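Keep the Hesitations

Most groups that teach manipulation by demonstration throw away their worst footage before anyone trains on it. An operator pauses, overshoots, backs off and tries again, and a filter marks the episode as low quality. I think this is a mistake, and an expensive one, given what an hour of skilled operation costs.

The usual argument for filtering is sound as far as it goes. A policy trained by imitation copies whatever it is shown. If the operator stops for two seconds above the cup, the policy learns that stopping above the cup is acceptable. Multiply this by a few hundred episodes and you get an arm that hovers. Anyone who has deployed such a policy has seen it hover.

What the argument leaves out is where the robot spends its time after deployment. It does not spend it in the center of the demonstrated distribution. Small errors accumulate, the arm drifts, and within a few seconds it is in a state that a clean demonstration never visited. The operator's corrections are the only data in the set that show how to get back. Removing them in the name of quality removes the part of the task that is hard.

At Hisent we recorded 948 demonstrations of tabletop tasks in April, all by remote control with a leader arm. The first pass of our filter, which scored episodes on duration and smoothness, rejected 99 of them. I went through the rejects by hand. In 92 the operator had recovered from a poor approach and finished the task. The others were true failures – dropped objects, lost connections, one emergency stop. The filter had no means of telling the two groups apart, and we had been ready to delete both.

Liquids make the case more plainly than rigid objects do. A block that is placed badly can be picked up and placed again, and the second attempt starts from much the same state as the first. Liquid on a table does not reset. Its outline differs every time, the glare on it moves with the wrist camera, and a cup near it adds a second object to reason about.

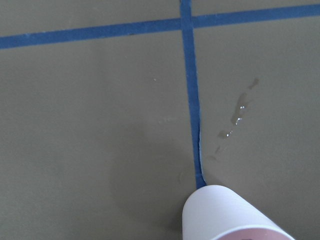
Weidong Ding objects that recovery data should be collected deliberately, with the arm started in bad states on purpose, and that relying on accidental errors gives you whatever mistakes your operators happen to make. He would keep the filter strict and pay for a separate recovery set.

I agree with half of this. Deliberate recovery data is useful, and we collect it. But an engineer choosing bad states chooses the ones an engineer can think of. Operators reach others, and they reach them through the same control lag and limited view that shaped the rest of the data. I would want both kinds.

The practical change is small. Label segments instead of whole episodes. Mark the pause, mark the correction, and down-weight the first while keeping the second. Kaede Tsuchiya labeled 19 episodes this way in one afternoon using the ordinary playback tool, and her segment boundaries were consistent enough to train on. Idle time can be trimmed automatically from joint velocity – the threshold needs tuning for each operator.

Operators should also be told that a visible correction will not count against them. Ours had been restarting episodes at the first slip, which meant some of the most useful data was never written to disk.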